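Hanomside Tooling - Tracker
Component: planner / collision world
Affects: Jemo 6 branch, kitchen scenes
Priority: high
Status: fix in review

Summary
Right arm plans into the island countertop after a grasp is released and the scene is reset. The planner reports a collision-free path every time. The simulator disagrees and reports contact between the right gripper and the countertop edge.

Setup
Bimanual robot in the Pladolura kitchen scenes, simulation only. Perception is running on rendered depth, not on ground truth poses. Planner is Baudry with default padding. Controller is the stock joint impedance one, gains untouched. Headless and windowed runs behave the same, so it is not a rendering load problem.

Steps to reproduce
1. Load any Pladolura kitchen with a stone island.
2. Run the pick task with the wrist view enabled for grasp refinement.
3. Let the grasp close, then trigger a reset from the task script (not from the menu).
4. Send the right arm to the pre-grasp pose at the island.
5. Watch the contact topic. Contact with the countertop shows up near the end of the approach.

Expected
The arm stops at the pre-grasp pose with clearance, or planning fails and says so.

What I get
Planner returns success. Gripper ends up against the lower edge of the countertop and the controller keeps pushing until the effort limit trips. The left arm is idle during this and its gripper stays open.

How often
I ran 100 resets overnight with the scene seed fixed. 6 ended in countertop contact. Without the wrist view enabled I get no contacts over the same number of resets. That was the first real hint.

Renders from the affected scene, one with a closed grasp and one with the right gripper on the countertop edge:

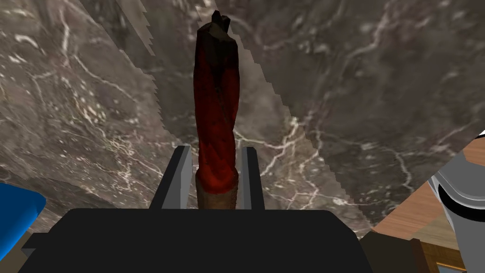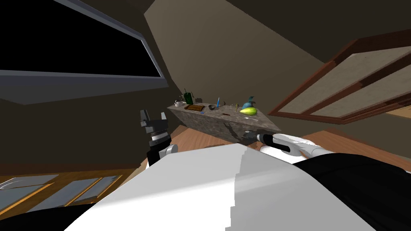
Log, trimmed to the lines that matter:

[task] reset requested by script
[world] detach object: ok
[world] static layer restored from cache, age 188 ms
[percep] wrist camera transform updated
[baudry] plan request right_arm -> pregrasp_island
[baudry] result: success, collision checks passed
[sim] contact: right_gripper / countertop
[ctrl] effort limit reached, right arm halted

Things tried
Raised the padding on the gripper links. Contacts went away, but so did most of the valid grasps near the back of the counter, so this is not usable. Reverted.

Swapped the countertop mesh for a plain box. No change. The mesh is not the problem.

Cleared the static layer cache by hand before each plan. No contacts at all. Left this running through lunch and it stayed clean.

Turned off wrist refinement but kept the stale cache. Also clean. So it takes both.

Cause
The reset restores the static layer from cache and stamps it with the time of the restore, when it should keep the time of the original capture. The transform lookup then uses that new stamp and pairs the old geometry with the current wrist camera pose. If the wrist has moved between the two, the whole static layer gets shifted by that motion. Baudry then plans against a countertop that sits lower than the simulated one and finds plenty of room. The checker is doing its job on bad input.

It only fails some of the time because the wrist has to be moving when the reset arrives. If the arm has already settled, the two poses match and the shift is zero.

Fix
Two changes, both on the branch:

- The cache now stores the capture stamp and the frame it was built in. Restore uses those and does not write a new stamp.
- Planning requests are refused if the static layer is in a moving frame. The error text gives the frame name.

The second one is a guard. It will break any script that publishes static geometry in a wrist frame - I found 2 in our own tools folder and fixed both. Teams with private scripts should check theirs before they merge.

Workaround until the merge
Set static_cache to off in the task config. Resets get slower but nothing else changes. Menu resets are not affected because they rebuild the layer from scratch.

Still open
The controller should not lean on a surface until the effort limit trips. A contact event from the simulator is available well before that and we ignore it. I will file that separately under control.

Rerun with the same seed is queued for Wednesday on the slow machine. I will attach the contact counts when it finishes and move this to closed if they are zero.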